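4.2 Wear, Repair and the Decision to Keep a Garment

The household interviews in Colbridge and Ninh covered every item of clothing that the respondent had worn in September. For each item we asked when it had been acquired, whether it had been bought new, and what would have to happen before it was thrown out or passed on. This section deals with denim trousers only. They made up 193 of the garments recorded and drew longer answers than any other type.

Fading was rarely given as a reason to discard a pair. Respondents in both towns treated pale areas on the thighs and knees as a normal result of use, and several said they preferred them. Holes were judged by where they were. A hole at the knee was accepted at home and in the garden — less often at work. A hole at the crotch or seat usually ended the life of the garment unless someone in the household could sew.

We follow Vaněk's terms for surface change. "Fade" is a loss of color with the cloth still sound, "abrasion" is a visible thinning of the yarn, and "failure" is an opening of any length. Fade is common on jeans that are otherwise in full use (Figure 4).
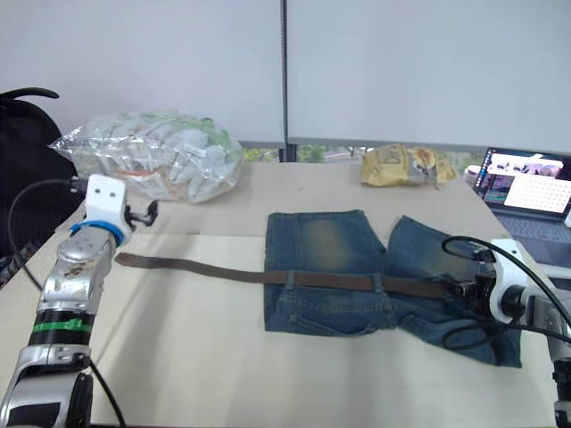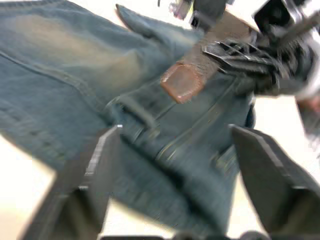
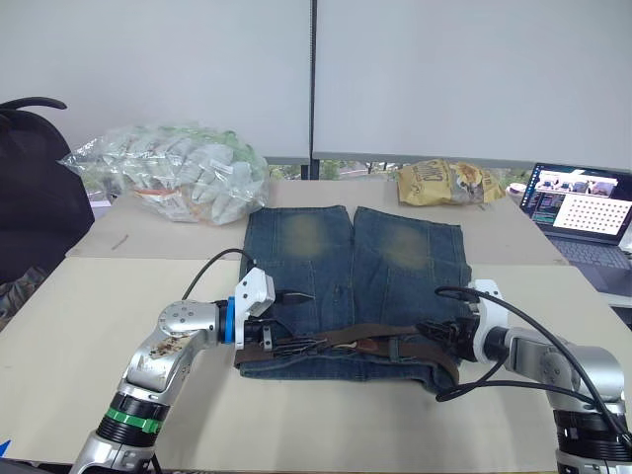
Figure 4. Blue denim jeans with faded areas, with a brown leather belt at the waist.

Belts were not part of the original interview form. They were added after the pilot in Cindside, where respondents kept bringing them up when asked about fit. A pair that had become loose at the waist could be kept in use for years with a belt, while a pair that had become tight was put away, often with the stated plan of wearing it again later. Of the 19 respondents in the pilot, most owned fewer belts than pairs of trousers and moved one belt from pair to pair. Some left it in the loops between wearings and took it out only for washing.

The interviews also show a difference between the two towns in who does the repair. In Ninh, mending was mostly done at home by hand, with patches cut from older trousers. In Colbridge, respondents were more likely to use a paid service, and the one they named most often was Markik, a small alterations shop near the bus station. The shop's price for a knee patch was low compared with a new pair, but respondents still described the trip as a nuisance. Three of them had a bag of clothes waiting to be taken in at the time of the interview.

Age of the garment was a poor guide to its condition. Many respondents could not date a purchase except by linking it to another event, such as a move or a new job, and we treat these dates with caution. Frequency of washing was easier to recall and is used in the model in Section 5. Trousers bought secondhand are left out of that model, as their earlier use could not be established.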